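Pevau opens its audiobook side to small presses

I got the email from Serpil Soylu at breakfast and read it twice before my coffee was done. Pevau, the little distribution outfit that already sends our e-books out to the stores and libraries, is opening its audiobook service to small publishers this January. Up to now you needed 100 titles in the catalog before they'd even talk to you about audio. We have nowhere near that, and neither do most of the presses I swap notes with, so this is pretty great news!

The way it works is simple enough. You send in finished sound files, one per chapter, plus a square cover and the usual book info (title, author, narrator, a blurb, your subject codes). Pevau checks the files, fixes up the chapter list if it's a mess, and passes the book along to the listening apps and the library services. You set the price. They take their cut out of sales, same as with e-books, and you don't pay anything up front.

Serpil runs the publisher desk over there, and I called her to ask about the part that worried me, which was old recordings. We've got a shelf of meditation talks from the Orkthorpe retreats, some of them taped in a room with a very noisy radiator. She said they'll take older recordings as long as the speech is clear, and that a bit of room sound doesn't bother anyone in this kind of book. The rights are another matter – you need a signed release from the speaker, and an email saying "sure, go ahead" won't do it. I have some letters to write.
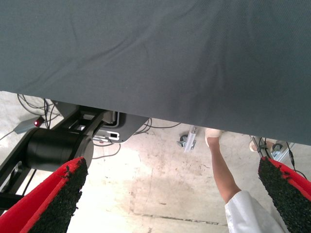 Page last updated: January, 4:40 p.m.

The first batch is already loaded. It has 827 audiobooks in it from presses like ours, with a lot of breathing practice, sleep stories, and grief books, and a surprising amount of poetry. Bangera, the small yoga press, has put in nearly its whole list. Cakach is sending only its walking meditations for now and holding the longer courses until summer.

Estíbaliz Urquijo, who writes and reads her own books for Cakach, told me her e-book on quiet mornings sold 1,133 copies last year without much of a push. She's been asked for an audio version at pretty much every reading she gives. She recorded it in her sister's closet, between the winter coats, and I've heard the first chapter and it sounds lovely – warm and slow, with none of that whispery stuff I can't stand.

A couple of things to know if you want in. Sign-up is through your regular Pevau account, under the new Audio tab, and the agreement is separate from the e-book one, so read it even if you think you know it. Library lending is switched on unless you turn it off. Files recorded by a computer voice are not being accepted for now, and Serpil didn't want to guess when that might change.

We'll be sending in three of the Orkthorpe talks first, as soon as the releases come back.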